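Schools should stop choosing our shops for us

Joana Coelho
03/03/2020

Every March the letters about next year's school uniform start to arrive, and every March I read the same paragraph twice to check that I have understood it. Items marked with a star must be bought from the named supplier. In our letter nine items have a star. One of them is a pair of socks.

I should say where I stand. I like school uniform. I wore one, my two children wear one, and I don't want to argue about trainers at half past seven in the morning. My complaint is with the way uniform is sold. In Ratwood, where we live, there is one shop that stocks the full list for the secondary school. It is eleven miles away in Drardale, it closes at five, and it doesn't open on Sundays. If your child grows in November you take an afternoon off work or you send them in with their wrists showing.

I kept the receipts last year. For one child starting secondary school, the starred items came to £268. That covered a blazer, two jumpers, a tie, two PE tops, PE shorts, a PE jacket and the socks. It did not include shoes, trousers, shirts, a coat or a bag. I earn a reasonable wage and I noticed it. A friend of mine has three at the same school and she pays hers off monthly on a card, at a rate of interest that the shop doesn't mention and the school has never asked about.

The usual defence is quality. A proper blazer lasts, we are told, and the supermarket ones go at the elbows. I have bought both. The Drardale blazer did last well. The Drardale PE shorts split along the seam in the second month, and the cheap pair I bought as a stopgap is still going. Some things are worth paying for and some aren't, and parents can work out which if they are allowed to try.

The other defence is that a single supplier makes everybody look the same. I have stood outside the gates at home time and I can tell you that it doesn't. Jumpers fade at different speeds. Ties are worn short, long and in pockets. What makes children look as though they belong to the same school is colour, and colour can be had anywhere.

Our primary school understands this. The list there is grey on the bottom, blue on the top, and black shoes. A polo shirt is a polo shirt. If you want the one with the school crest you can order it from the office, and if you don't you can buy plain ones wherever you like. Hardly anyone orders the crest after the first year, and the staff have never said a word about it. 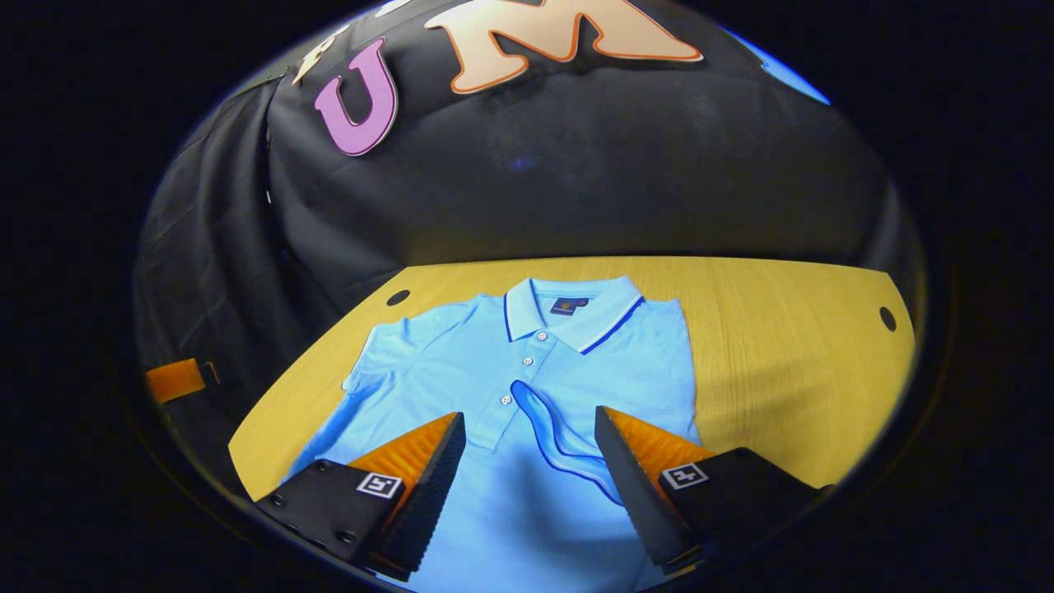 What a fair list would look like

I would start with a limit. Two starred items, chosen by the school, and everything else described by colour. Most schools would pick the blazer and the tie, and I'd have no quarrel with that. If a school dropped the blazer, it could have a jumper instead.

Next, the badge. A great deal of the cost of a starred item is the badge, which is a piece of embroidered cloth the size of a biscuit. Sell the badge on its own. People can sew, or iron, or ask somebody who can. My mother unpicked the badge from my brother's blazer and put it on mine, and it did for both of us until I was fifteen.

Then the contract. A school that gives all its business to one shop ought to say so plainly, say how long the deal runs, and say whether the school gets anything back from it. I wrote to ask ours. I got a polite reply telling me that the arrangement was reviewed regularly. I wrote again to ask when it had last been reviewed and I am still waiting.

I would also like second-hand uniform to be treated as normal. At the moment ours is sold once a term from a trestle table outside the hall, during working hours, and it has the air of something you ought to be slightly embarrassed about. Put it next to reception. Let people take a jumper home when they need one and pay at the desk. Half the blazers handed in have been worn for a year by a child who shot up, and there is nothing wrong with them.

I know that head teachers have harder problems than this. I also know that a change to the uniform list costs a school very little, and that the bill for leaving it alone goes to people who were never asked. Families who can't manage it don't generally write in. They keep a child at home on PE days, or take the detention for the wrong socks, and the school puts it down as behaviour.

The new list for September comes out at the end of the month. I have written to the governors and suggested that they take the star off the PE kit and the socks for a start. If you have a child at the school and agree with me, please write as well. The address is at the bottom of the uniform letter, underneath the shop's opening hours.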